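Home | Projects | Reports | Downloads | Contact

Kokari: saving half-finished form entries in the browser

Student project report by Soo-ah Ji
Web Development module, submitted 31st January

1. Background

Long web forms lose people's work. A visitor fills in nine or ten fields, follows a link by mistake or closes the tab, and comes back to an empty form. Most of us on the module had met this problem with the room booking form used in our department, and I chose it as the subject of my project.

Kokari is a small JavaScript script that keeps a copy of what has been typed into a form and puts it back when the page is opened again. It doesn't need a server or an account. It works with plain HTML forms and has no dependencies. The finished script is 300 lines long including comments.

I looked at one older script before starting, called Makach, which was written by a student in an earlier year. Makach saves every field each time a key is pressed. It works well on short forms but it became slow on my test page, and it also saved password fields, which I wanted to avoid.

2. How it works

The script is started with one call, giving the id of the form:

Kokari.watch('booking', { delay: 800, expires: 7 });

delay: how long to wait after the last key press before saving, in milliseconds.
expires: the number of days a saved copy is kept.
skip: a list of field names which should never be saved.
onRestore: a function to run after the fields have been filled in again.

When the form changes, a timer is started. If another change comes before the timer ends, it is set back to the beginning. When it does end, the values are collected into one object, turned into a string and written to localStorage under a key made from the page address and the form id. Password and file fields are always left out, whatever the options say.

On loading, the script looks for a saved copy with the same key. If there is one and it hasn't expired, a bar appears above the form asking the visitor whether to restore it. In the first version the fields were filled in straight away without asking. Two of my testers didn't like this because they had wanted to begin again, so the bar was added in November.

3. The test page

I built a test page called Geum with 45 fields of different types: text boxes, radio buttons, select menus, tick boxes and two large text areas. The page has a fixed header and a wide picture area above the form, so that I could check that the restore bar didn't cover anything or push the submit button off a small screen. 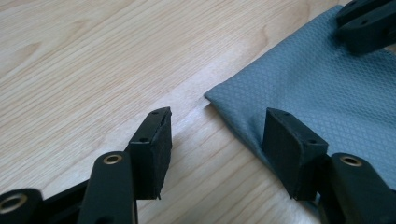
Figure 1. Wooden tabletop and black gripper fingers.

The layout held up on the three screen widths I tried. On the narrowest one the text of the bar ran on to a second line and the "No thanks" button moved under it. I fixed this by shortening the message to "Restore your last entries?".

4. Testing

Testing was done in two parts. The first was a set of 82 automatic checks, which fill in fields, reload the page and compare the values. The second was done by people on my course, who were asked to fill in the form, leave it halfway through and come back to it.

Of the automatic checks, 19 failed the first time they were run. Nearly all of these had the same cause. Radio buttons share a name, and my code was saving the value of the last button in each group instead of the selected one. After that was corrected there were four failures left, all to do with select menus that allow more than one choice. These now pass too.

The course testers found two things the checks had missed:

- If the same form was open in two tabs, the tab saved last replaced the other one without any warning.
- Fields added by another script after loading were not restored.

The second problem was solved with a method called Kokari.refresh(), which can be called after new fields are added. I did not solve the first. A storage event could be used to tell the other tab that something has changed, but then the visitor has to be asked which copy to keep, and I ran out of time to design that properly.

5. Privacy

Saved entries stay on the visitor's own machine, but on a shared computer the next person could restore them. For this reason the copy is deleted when the form is submitted, and the expiry time can be set to less than a day by using a decimal, for example 0.5. I would still not use the script on a form asking for medical or bank details.

6. What I would change

The key is made from the full page address, so a form reached through a link with extra tracking text on the end is treated as a different form. Sterura, the small templating tool we use on the module, adds such text to its preview links, and it took me most of an afternoon to see why nothing was being restored there. A setting to ignore everything after the question mark would be simple to add.

I would also write the automatic checks earlier. Mine were written when the script was nearly complete, and the radio button mistake had been in it from the start.

The code and the test page are in the module folder under "kokari".

Comments (3)

tabstop: Does it work with contenteditable areas or only real form fields?

Soo-ah Ji: Only real form fields at the moment. You could copy the content into a hidden text area and call refresh().

m_field: Used this on our club sign-up form. I had to put the script after the form or watch() couldn't find the id, so maybe add that to section 2.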